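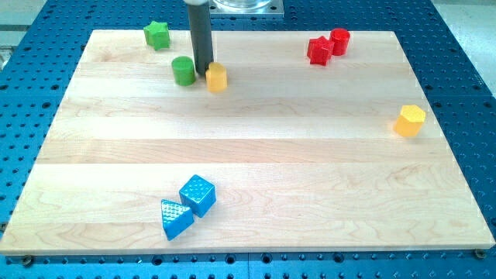 The first thing a robot did at my workplace was give me a new vocabulary. I had been a kitter for eleven years, which means I put small parts in trays so that other people could build things out of them. Then the arm came, and I was a "cell lead," and the parts became "objects," and the trays became "goal states." My raise did not use any new words. For its schooling the arm got what my niece got at age two: a maple board and a few colored blocks, stars and cylinders and a yellow hexagon, with a gray rod hanging over them. I got a slide deck.

We kit hardware for Conneely, mostly hinges and brackets for cabinets you have probably cursed at. There are 65 of us on the floor. When management announced the Proris cell, the rumor had it that half of us would be gone by January. January came and we were all still there, including a man in receiving we had sort of been hoping about.

What did go was the talking. I don't think anyone planned that. Kitting by hand takes your fingers and maybe a tenth of your brain, and the rest of you is free to discuss your sister's divorce. Clodagh Hayes and I stood across a bench from each other all that time and covered every marriage in the county. Minding a cell takes your eyes. You watch, and you wait for it to need you, and you can't follow a good story while you're doing it. Clodagh says it's like babysitting a kid who is very good at one thing and might swallow the scissors.

It does need you. The sales literature talked about 3000 parts a shift, and on a clean day I believe it. Then a bag of brackets arrives with a film of oil on it, or two hinges marry each other in the bin, and the arm goes very still and turns on its amber light. I reach in (after the gate, after the button, after the other button) and do with two fingers what I used to do all day without a permit.

Natalie Wainwright, who runs our shift and is a fair person, asked me in my review whether the work had become "less repetitive." I had to think about it. I used to do one motion about 1000 times before lunch. Now I do nothing a great many times, and in between I do something hard in a hurry while a light blinks at me. My wrist is better. I'll give the robot my wrist — it used to wake me up at night and now it doesn't, and anyone who gets misty about hand work should borrow it for a winter.

But there's a skill going out the door and I'd like it noted somewhere. Prakash Sundaram started in the spring, straight onto the cell. He's quick and he knows the screens better than I do. He can't tell a short bag by the weight of it in his palm, and he has no way to learn, as the bags don't pass through his palm. When the arm stops, he calls me. I'm 58. I've mentioned this number to Natalie and she wrote it down.

My suggestion was an hour a week at the old bench for the new hires, talking permitted. It's being looked at. Meanwhile they're pricing a second cell, and the old bench is where they want to put it.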